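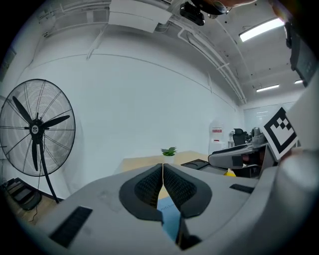 Figure 3-1. Pale blue sheet between the black gripper fingers.

Section 3: Setting up a frog call station

Issued 5 Jul 2023. Replaces all earlier versions of this section.

This section covers siting, mounting and starting a Skerkero acoustic recorder at a fixed survey station, and entering the station in Rutis. It applies to all stations in the Fomley Wetlands and to those along Meredith Creek upstream of the weir. Recorders used for bat surveys are set up differently and are covered in Section 5.

Before you start

Check that the site has a current landholder access form. Stations on Crown land need the permit number instead. Read the hygiene procedure in Section 2 and clean boots, waders and stake bases before entering each catchment. Frog chytrid fungus is carried in mud and water, and a site visited in the morning can contaminate one visited after lunch.

You will need:

Recorder with both microphones fitted
Galvanised star picket and picket driver
Mounting bracket with two stainless bolts
Four alkaline batteries, new, all of the same brand
Formatted memory card
Foam windscreens, one per microphone
Tape measure
Station sheet and pencil
Disinfectant spray bottle and scrubbing brush

CAUTION: Do not use rechargeable cells. Their lower voltage causes the recorder to report a flat battery and shut down early in the deployment.

3.1 Choosing the mounting point

1. Walk to the station coordinates given on the station sheet. If the point is under water, move back along the bearing on the sheet until you reach firm ground and write the new coordinates in the box marked Actual.

2. Select a spot within sight of open water, clear of overhanging branches. Dead reeds and loose bark produce a constant scraping on the recording in light wind.

3. Look for stock tracks. Where cattle have access, put the picket on the far side of the fence, even if this places it further from the water.

4. Drive the picket until it stands firm. Fit the safety cap.

5. Measure from the ground to the bracket holes. The bracket must sit at 1,000 mm. Where the ground slopes, measure on the uphill side.

Note: Existing trees may be used only if the landholder has agreed in writing. Use a strap. Do not nail or screw into live timber.

3.2 Fitting the recorder

1. Bolt the bracket to the picket with the flange facing the water. Tighten by hand, then a further half turn with the spanner.

2. Slide the recorder down onto the bracket until the latch closes. The latch makes a distinct click. If it does not, remove the recorder and clear any grit from the channel.

3. Push a windscreen over each microphone as far as the collar.

4. Check that both microphones are horizontal and that neither touches the picket.

5. Open the lid and confirm that the seal is clean and seated in its groove along the full length.

CAUTION: A hair or a grass seed across the seal is enough to let water in. Wipe the groove with a dry cloth every time the lid is opened in the field, including when you only want to read the display.

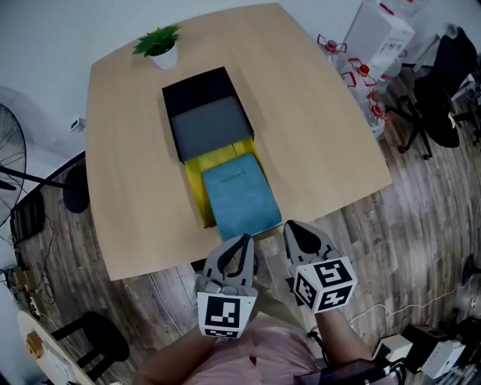
3.3 Power and memory card

1. With the power switch at OFF, insert the batteries following the polarity marks in the compartment.

2. Insert the memory card, label side up. Cards must be formatted in the recorder, never on a computer.

3. Move the switch to SET. The display shows the firmware version, then the battery level, then the number of files the card can hold. A correctly formatted card shows over 2,000 with the standard schedule.

4. If the display shows CARD ERR, switch off, reseat the card and try once more. If the message returns, replace the card and bag the faulty one with the station number.

Note: Cold batteries read low. On frosty mornings leave the unit at SET for a few minutes before deciding that a set is faulty.

3.4 Clock and schedule

1. From the main menu select TIME. Enter standard time, including during daylight saving. Rutis applies the correction when files are imported, and a recorder set to daylight time will have the correction applied twice.

2. Select SCHEDULE, then FROG. This loads the standard program: recording starts at sunset and runs for the first part of each hour until sunrise.

3. Select LOCATION and enter the latitude and longitude from the station sheet. Latitude must be negative. An entry without the minus sign gives sunset times for the northern hemisphere, and the first weeks of the deployment will have to be discarded.

4. Select GAIN and set both channels to the value printed on the recorder's calibration label. Values differ between units. Do not copy them from the previous station.

5. Select PREFIX and enter the station number. For example, station 773 is entered as 0773. The leading zero is required.

3.5 Test recording

1. Move the switch to TEST. Stand five paces from the recorder, facing it.

2. Say the station number and the recorder serial number in a normal speaking voice, then clap three times.

3. Plug in headphones and play the file back. Both channels should be audible and close to equal in level.

4. If one channel is faint, remove its windscreen and check for water or spider web. Repeat the test. A recorder that fails twice must not be deployed.

5. Move the switch to AUTO. The display shows the time of the next recording and goes blank. Close the lid and fasten both clips.

WARNING: Summer work near water carries a risk of snake bite. Wear gaiters from November onwards, carry a pressure bandage, and do not reach into reeds or under logs to retrieve dropped items.
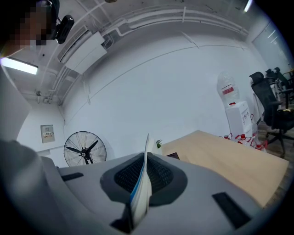 3.6 Registering the station in Rutis

Register each station as soon as you are back in mobile coverage. Unregistered recorders do not appear on the collection list.

1. Sign in to Rutis and open Stations, then Add Deployment.

2. Enter the station number, recorder serial number and both microphone numbers. The microphone numbers are stamped on the collar and are hidden once the windscreens are on, so copy them to the station sheet beforehand.

3. Enter the actual coordinates if they differ from those on the sheet. Leave the field blank if they do not.

4. Under Habitat, select the single category that best fits the nearest water body: creek, dam, swamp or drain. Use the comments field for anything mixed.

5. Attach a scan of the station sheet and select Submit.

Rutis returns a deployment code. Write it on the paper sheet and keep the sheet until the recorder has been collected and the files have imported without error.

Note: A deployment can be edited until the first files are imported. After that, corrections to coordinates or microphone numbers must be requested through the Data Corrections form – see Section 6.

3.7 Leaving the site

Scrub and spray the driver, boots and brush well back from the water. Close gates as found. If the picket stands near a walking track, attach one of the yellow information tags to the bracket, text facing the track.

Go to Section 4 for battery changes and card collection.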